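Prindcombe parents asked to pay for maths scheme that has yet to show its results

Primary schools in Prindcombe are being urged to sign up for a new maths scheme built on handling coloured blocks, although the company selling it has not yet published the full results of its trial.

The scheme, called Triklow, is aimed at children in their first years at school. It does away with most written sums until the age of seven and has pupils build, split and swap sets of blocks instead. Zakaria, the education firm behind it, says children who learn this way "get number into their hands before it gets into their heads".

It also says they do better in tests. How much better, and compared with whom, is harder to find out.

A leaflet sent home in book bags in January says that 451 children took part in a trial and that "the great majority made faster progress than expected". It does not say what progress was expected, or who set the mark. It does not say whether a second group of children was taught in the usual way over the same months, so that the two could be compared.

Asked for the figures, Zakaria said a full report was "being prepared for release" and that schools which had signed up could see a summary. A copy of that summary, passed on by a parent, runs to 8 pages. Most of it is taken up with comments from teachers, nearly all of them kind. The only chart has no numbers up the side.
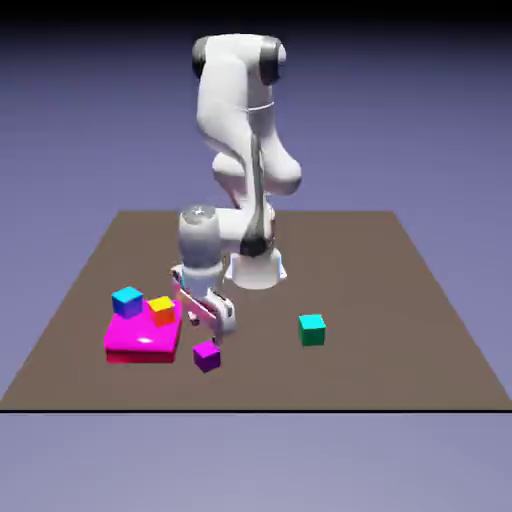
Teaching with blocks is nothing new, and few people in education would argue against it. Small children have been given rods, beads, counters and bricks to count with for longer than anyone now teaching can remember, and most infant classrooms already have a cupboard full of them. A cluster of coloured blocks on a plain brown tabletop is a familiar enough way to start on number, and it does not need a yearly licence. What Triklow adds is a fixed order of lessons, a set of record sheets and a rule that no other materials should be used alongside its own. Schools that want the benefits, the sales pack says, must follow the scheme "in full and without substitution".

That rule has a price. A school with two classes in each year would pay £3,016 for its first year, with a smaller charge to renew after that. Training is extra. Parents at one school have been asked for £3 a term for each child towards the cost, in a letter that calls the payment voluntary in its second paragraph and gives a deadline for it in its fourth.

The sum is small for most families, and several at the school gate said they would pay it without much thought. Others wanted to know why they were paying at all. One mother said her son already liked counting and she could not see what he would be getting that he did not get now. A father of twins said he had read the leaflet twice and still could not tell whether it was a maths lesson or an advert.

Teachers who have used the scheme speak well of it on the whole. One, who asked not to be named, said her class was calmer in maths than before and that the quieter children joined in more. She also said the class had been given an extra teaching assistant for the length of the trial, something the leaflet leaves out. Asked if the change might be down to the assistant, she said she had wondered about that herself.

Zakaria said staffing "varied between settings, as it does in any real school" and that it was confident in its findings.

There is also the question of what happens at seven, when Triklow pupils move on to written work. The firm says the switch is "smooth and natural". None of the children in the trial has reached that age under the scheme, so the claim has yet to be tested. Two schools near Kovitz that took up an earlier version have since dropped it. One blamed money. The other said only that it had "gone in a different direction".

Prindcombe's schools are free to choose their own materials, and the council said it neither backed nor opposed any product. Even so, its logo appears on the back of the leaflet, under the words "working with local partners". A spokesman for the council said he was not aware of any formal agreement and would look into how it came to be there.

Schools that sign up before the end of the summer term have been offered a discount on the second year. The full report on the trial is due out in the autumn, after the offer has closed.

Zakaria said the timing of the two was a coincidence and that any school with doubts was welcome to ring its sales team.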